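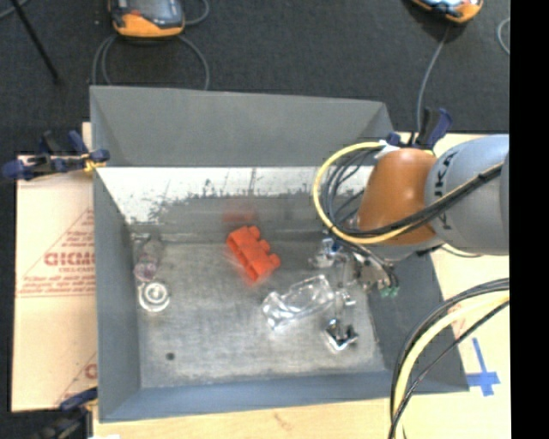
2021-09-09

Gas lateral to the Gendell peaker, pressure drop and line pack. Picking up from where I left the sheet last week.

Haris Mughal sent through the revised route from Plollum. The lateral is now longer than the one we sized in February because the landholder at the creek end wouldn't sign, so the line goes north around the property and comes back in past the old sale yards. I've put the new chainages in the model and left the old ones on a separate tab. Please don't delete that tab, the cost estimate still points at it.

Reran steady state with the nominal 300 mm line. Inlet pressure as per the Pruvost offtake conditions, flow at full station load with both units running. Delivery pressure at the station fence is still above the turbine minimum but the margin is thinner than I'd like. With the roughness value we used in February it passes comfortably. With the aged-pipe value it only just passes. I think the aged value is the honest one to use for an unlined pipe and I've said so to Haris. Lining would bring it back but that's a cost question and Genance will want to see it argued properly.

Checked the hand calc against the model. First go they disagreed badly. Found I had gauge pressure in one cell and absolute in the next. Fixed that and they line up well enough. Coloured the absolute cells grey so I stop doing it.

Line pack next. The station wants to start cold and run through the evening peak without asking Pruvost for a flow increase ahead of time. So the question is how long the lateral alone can carry it. With both units at full load from a fully packed line we get 90 minutes before the fence pressure drops to the minimum. One unit on its own is not a problem. Gendell's operating brief asks for 3 hours on both, so the lateral can't do it by itself at this diameter, whichever roughness you pick.

Options as I see them:
Go up a pipe size for the whole lateral.
Go up a size for the last section only, from the sale yards in.
Keep the diameter and get a better nomination arrangement at the offtake.
Diesel start on the second unit and change over once the flow catches up.

Haris likes the second one. I ran it quickly and it helps the pack less than you'd expect, as the gas at the station end is sitting at the lower pressure anyway. It also means a pig has to deal with a change of bore, or we put in a second launcher, and I haven't priced either. The nomination option costs nothing in steel but it depends on Pruvost agreeing to it, and their reply to the first letter was short.

Minimum pressure for the units: I've been using the figure from the preliminary data sheet. There's a later revision that I haven't got. Asked Gendell for it this morning. If the number has gone up then half of what's above needs redoing, so treat all of it as provisional.

Ground temperature. The February model used one value for the whole route. The new northern section crosses black soil and is buried deeper under the road reserve. Tried it a few degrees either side and the effect on delivery pressure was small. Leaving it as one value.

Heater at the pressure reduction skid. Cooling across the regulators at start-up is worse than at steady flow, with the line fully packed and the biggest drop. The heater on the Plollum drawing looks to have been sized on the steady case. Need to check with whoever did it. Marked up the drawing and put it in the tray.

Valve spacing. The reroute puts the mid-line valve site in a low spot that holds water after rain. Moved it on my copy to chainage 411, measured in metres from the sale yards fence, where there's a gravel track already. Haris to confirm we can get access there. If he can, the vent stack distance to the nearest house also needs to be looked at again.

Spent the last part of the afternoon trying to get the transient solver to behave on the start-up case. It goes unstable with the valve opening modelled as a step. Put in a ramp and it settles, but the answer moves a bit depending on the time step — halved it twice and it stopped moving, so I'm using the smallest one. Takes ages to run. Start it before lunch.

To do:
Get the current turbine data sheet.
Rerun the pack case at the next pipe size up, aged roughness only.
Draft second letter to Pruvost on nominations, Haris to sign.
Ask about the heater basis.
Price a second launcher against a dual-bore pig.
Put the revision note on the front of the spreadsheet, which I forgot again.

Model saved in the Gendell folder under today's date. The one without a date is the old one.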